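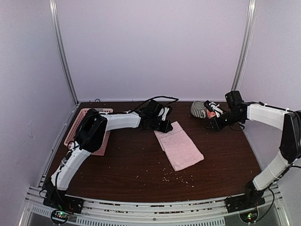 Rafia Usmani 的意见是毛巾先对折再三折，边朝里，放进篮子不会散，她说以前一直这么放，没见出过什么问题。

没见出过问题，和没去看有没有问题，我觉得是两回事。先记下来，十一月这几页都写毛巾，折法、篮子、台面放一起，免得以后到处翻。

上午

粉色那条毛巾，粉色那个篮子，深棕木纹台面。两样东西都是粉的，Bernardo Valente 说这样好看，我说好看归好看，毛巾搭在篮沿上的时候，远一点就分不清哪里是布哪里是篮。他说凑近看不就行了。行吧。我还是想换一个别的颜色的篮子，先写在这里，等下次去 Minhas 订货再说。

Stukness 的商品页写着这款毛巾克重 300，“折后挺括，久放不塌”。克重我没有称，暂且信它。后半句不信。挺不挺括跟怎么放关系更大，一条毛巾压在最底下和放在最上面，拿出来是两个样子。页面上那张折得方方正正的照片，我怀疑里面垫了纸板。

试了对折再三折。步骤：
把毛巾抖开，长边对着自己。
左右对折，角对角。
从短的一头往里折三分之一，另一头盖上来。
用手掌从中间往外抹平。
开口朝下放。

第一遍很丑。角对角这一步说起来容易，毛巾的两条长边本来就不一样长，洗过之后更明显，角对上了边就鼓，边对齐了角就错开。我的做法是先管边，角不管。Rafia 不同意，她说先管角，折完外面那一层才是直的。各试了一遍，她那条正面确实比我的好看，翻过来下面夹着一道斜褶。她说没人看下面。拿来用的人当然不看，放到架子上会歪，摞高了就看得出来。

又试了卷。卷的好处是快，不用对角，坏处是松手就开。Bernardo 卷得很紧，在台面上放着没动，可是一进篮子别的布一挤就散了一半。他坚持说是篮子的问题。我不排除，但是没有换篮子之前这个话等于没说。

中午

Tariq Malik 来看了一眼，说你们为什么不直接对折两次，厨房里都这么放。我们倒真没有认真试过，大概嫌它太普通。试了，结果不差：四个角都在同一侧，拿的时候捏住那一侧整条提起来，基本不变形。缺点是面积大，占地方，篮子里只能平放，竖着插会弯腰。

摞起来看了一下。对折两次的，最多摞 5 条，再往上就开始往一边溜。三折的摞得高一点，但是取中间那条会把上面的带下来。哪个更要紧，看这篮子到底拿来存还是拿来取，这件事我们一直没说清楚。Rafia 默认是存，Tariq 默认是取，两个人吵了半天折法，其实吵的是篮子放哪里。

关于 Grimero 柔顺剂：Tariq 带来半瓶，说用了之后毛巾好折。我的看法是毛巾会变滑，变滑了摞着更容易溜，而且吸水会差。瓶身上只写用量，没有写这个。没有对照，先不下结论。要试就拿同一批的毛巾，一半用一半不用，一起洗一起晾，别又像上次拿一条新的跟一条旧的比，比出来全是新旧的差别。

下午

篮子。折好的东西进篮子这一步比折还费事，这个以前没有留意。折的时候两只手都在毛巾上，放的时候一只手托底，另一只手要挡住篮口边上已经放好的那些，不然就刮乱了。把篮子放在左手边，我自己用着顺，Bernardo 嫌别扭，他习惯从右边放。试着把篮子挪到台面远的那一头，够是够得着，要探身，折好的边在半路上就耷拉下来了。挪回去了。

台面的木纹有个意外的用处，纹路可以当尺子，毛巾的长边顺着纹路摆，歪没歪一眼就看得出。Asif Yousafzai 说那干脆贴一条胶带当基准线，更准。我不太想贴，撕下来会留胶，沾在毛巾上更麻烦。他说可以用 Pumov 那种低粘的。低粘的我们用过，边上照样起毛，起毛了就勾线圈。他让我拿一小段试试，可以，拿旧毛巾试，别动那条粉的。

抹平这一步也存疑。大家都抹，我也抹，可是抹完放一会儿再看，和没抹的差多少？同样折了两条，一条抹一条不抹，让 Asif 背过身去再回来认，他认错了。换 Tariq 认，认对了，但他说是蒙的。这种规模的试验说明不了什么，写在这里只是为了提醒自己，不要因为手习惯了就当它有用。

另外，毛巾的标签。缝在一个角上，硬的，折到里面就顶出一个小包，折到外面又难看。剪掉最省心，Rafia 反对，她要留着看洗涤说明。那就统一规定标签朝下朝里，靠近自己的那个角。定了这个之后抖开的时候先找标签，反而快了些，这条我收回之前说的“多此一举”。

暂定的做法

日常取用的，对折两次，平放，每摞 4 条。
要收进柜子的，三折，开口朝下，每摞 3 条，宁可多分几摞。
卷的先不用，等换了篮子再试。
先管边还是先管角，没有定。Rafia 和我各折各的，混在一个篮子里放一阵，看拿出来哪种散得多。她要求由别人来看，不许我看，理由是我已经有偏向了。同意。

还欠着的：问 Minhas 有没有同样大小的浅色篮子，要篮沿是圆的；称一下 Stukness 那条到底是不是 300；柔顺剂的对照；Asif 的胶带。

傍晚补一句。收东西的时候看到 Rafia 上午折的那条，角还是直的，斜褶也还在。我那条边齐，角塌了一个。先不改规定。

Tariq 在页边写了：你们把对折两次放进“日常”，等于承认我说得对。我回：等摞满一星期不溜再说。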